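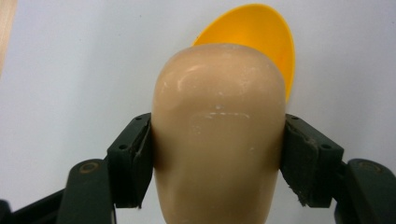

Page last changed: 2018-07-02

Before you pay for the long warranty

Every January we get a pile of letters about extended warranties, and this year the pile has not gone down with the warm weather. So a few words on the subject, from somebody who has read more of these contracts than is good for a person.

The pitch goes like this. You buy a washer, and at the register you are told that the maker covers it for a short while only and that the parts inside are "very complex these days." Then comes the plan. Gentile, the one most of our readers seem to be offered, promises "total peace of mind" on the first page. The second page is a list of what peace of mind leaves out. Hoses are out. Seals are out. Door catches are out, unless the catch failed because of something else that is covered, and good luck showing that. Damage from "normal use" is out too, and I would like to know what other kind of use a washer gets.

I asked Dundavska, who sell the Gentile plan in their stores, how many of the claims get paid. They said the figure was not one they share. I asked if it was more than half. They said they would get back to me. I also asked whether the sales staff earn a bonus on each plan, and that was "a matter for the individual store," which I take as a yes until I hear otherwise.

Zerach at least put their terms on a single page. It is a very small single page. They cover repairs up to $2,000 over the life of the plan, and that sounds fine until you see that the visit charge comes out of the same pot, and that they can choose to hand you the "current value" of the machine instead of fixing it. Current value is worked out by Zerach. You may appeal, to Zerach.

One reader wrote that her claim took 6 months and 2 inspections, and that the second inspector had not been given the first one's report. She got her money in the end. By then she had bought another dryer, and had been offered a plan on that one as well.
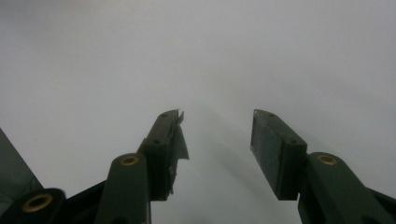

Green jaws, open.

Are these plans ever worth it? Maybe, now and then. If a big repair bill would really sink you and you can't put anything aside, then paying for cover may let you sleep. But read the part marked "exclusions" first, before the friendly part. Ask for the full contract on paper and take it home. A store that won't let you walk out with the contract has told you something about the contract.

Check too what you already have. Some credit cards add time to the maker's warranty at no charge, and few people ever look. Keep the receipt, and make a copy, as the thermal kind fades - mine from the stove is now a blank white strip.

As for the Jakuletti "lifetime" plan, which several of you asked about: the lifetime is that of the product, and the plan says the product's life is over when Jakuletti stops stocking parts for it. I wrote to ask when that might be. I am still waiting - if a reply comes it will go in the next issue.

Contact the newsletter desk | Copyright 2018, all rights reserved | Back to top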